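Tabletop Flower Arranging - data card

Version notes and contents

This card covers the flower arranging part of the Prikadport household activities collection. It lists what was on the table, how the flowers were laid out and named, and what the written notes for each session contain. The folding and shelf sorting parts have their own cards and share only the license file with this one.

Maintained by Shakuntala Negi. Flower list and naming guide by Archana Kanaujia. Card last edited 2nd January.

What the activity is

Artificial flowers are laid on a table, picked up by the stem, and grouped into a small bunch or moved to a new place in a row. A session starts from a layout and ends when the arrangement matches the request, or when the time limit of 15 minutes runs out. Sessions that hit the limit are kept and marked "unfinished" in the notes.

Requests are short sentences written before the session. Some name a flower ("put the rose next to the hydrangea"), some name a color, and a smaller group asks for a general result, such as a bunch with the tallest stem at the back. The wording is kept as written, including spelling mistakes. Please don't correct these in copies you pass on.

Why artificial flowers

Fresh flowers were used for the first trials and then dropped. Petals bruised after a few pickups, and a layout could not be repeated the next day with the same stems. Artificial flowers keep their shape much longer, though the heads do turn on the stems and the wire inside the longer ones takes on a bend. Stems were straightened by hand between sessions when the bend was bad enough to make the flower roll. Light bends were left alone.

Two suppliers were used. The first batch came from Ellska and the second from Cerkuvetti. The batches differ a little in stem thickness and in the shade of green. The batch is given in the notes for each session, so it can be filtered.

Layouts

There are four starting layouts:

row - flowers side by side, heads toward the far edge, stems toward the front
fan - stems close together at the front, heads spread out
pile - flowers dropped together with no set order
split - flowers in two groups, one on each side

The row layout is the easiest to read and is the one to look at first if you are new to the collection. Spacing in a row is judged by eye. Heads may touch. Stems are allowed to lean left or right, and they often do, so a flower whose head is near the middle of the table can have the end of its stem well to one side. Position words in the notes always refer to the head.

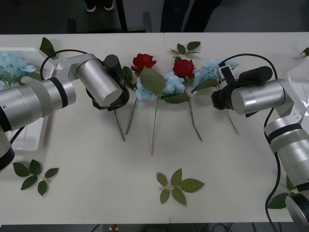 Row layout on the white table, with a red rose and a pale blue hydrangea among the flowers.

Left and right are given as seen when facing the far edge of the table. An early version of the notes used the opposite side as the reference in a few sessions. Those were rewritten in February, and any copy older than that should be replaced.

Flower names

Names in the notes follow the naming guide and are always the common name with a color in front. The guide was written after we found the same stem called a peony, a rose, and a "ruffled one" in three sets of notes. Points that come up most often:

Rose is used for heads with tight layers of petals. Open, loose heads are entered as "open rose" even when the supplier's label says something else.

Hydrangea is used for a rounded head made of many small blooms. The whole head counts as one flower.

Pale blue and blue are separate colors. Pale blue and lavender are hard to tell apart under warm light, so check the batch list before changing an entry.

Leaves are not named. If a leaf has come off, it is entered as "loose leaf" and treated as clutter.

If you find a name that doesn't match the guide, send the session number and the name you would use. Archana goes through these together and updates the list when there are enough to be worth a new release.

Table and surroundings

The main table has a white top. It shows a faint seam, which people sometimes take for a stem shadow when they are marking stems. It is not marked in any session. A second table with a brown top was used at the Čierny site for the pile layout only.

The tabletop was wiped between sessions. Small bits of green coating do rub off the stems and stay behind now and then, and these are not listed.

What is in the notes

Each session has one text file. It gives the request, the layout, the flower list from left to right, the batch, the table, and the result. The result is finished, unfinished, or stopped. Stopped means someone ended the session early, mostly after a flower rolled off the table. There is also a free comment line. It is often empty.

The flower list describes the starting layout only. Later positions are not written down. For the pile layout the list has no order and should not be read as left to right.

Known problems

Several rose stems in the Cerkuvetti batch are longer than listed. The lengths in the batch list are the supplier's, and we have not measured them all.

Heads can come loose from the stem. When that happened during a session the head was pushed back on afterward and the session was kept. Search the comment line for "head off".

A few requests can be read in more than one way, for example "move the red one to the end" with no end named. Either end was accepted. If your use needs one correct answer, leave these out. They carry the tag "open request".

The fan layout has the fewest sessions, nearly all of them with Ellska stems. Comparing batches on that layout will not tell you much.

Use and credit

Free to use for study and teaching. Credit the Prikadport household activities collection and give the version number from the top folder. Corrections to this card go to Shakuntala Negi, and corrections to flower names go to Archana Kanaujia.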